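Rotgate Allotments Forum > Growing > Leeks going to seed already?

tilly_plot20
8/4/24
Hello all, hope everyone's beds are drying out after that miserable wet spell. I've got 2 rows of leeks left from last year and a few are sending up a fat stem in the middle. I'd hoped to keep them going till May, as I do love a leek pie. Should I pull the lot?

oldmarrow
Pull them, my dear, and the sooner the better. Once that stem goes woody you may as well chew a broom handle. I lost nearly a whole row at Clarketden by dithering, and I still feel a bit sore about it.

beanpole_zandus
I'd disagree, kindly meant! Only take the ones that are bolting and leave the rest standing. And do let one or two flower if you've the room, the bees go potty for them and you get more seed than you'll ever need.

oldmarrow
Well, we had a flower head like that and were weeding out baby leeks from the path for two summers after. Each to their own, but I want that ground for my beans.

beanpole_zandus
Baby leeks in the path sounds like a free dinner to me :) 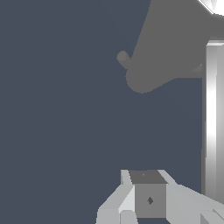
tilly_plot20
Can I still eat the ones that have started to bolt?

beanpole_zandus
Slit them down the middle, take out the hard core and use the soft outer layers in soup, where they're perfectly good.

tilly_plot20
Lovely, thank you both. I'll lift the bolting ones tomorrow and leave the others for now, and perhaps one to flower by the water butt.

oldmarrow
On your own head be it! Save me a slice of that pie.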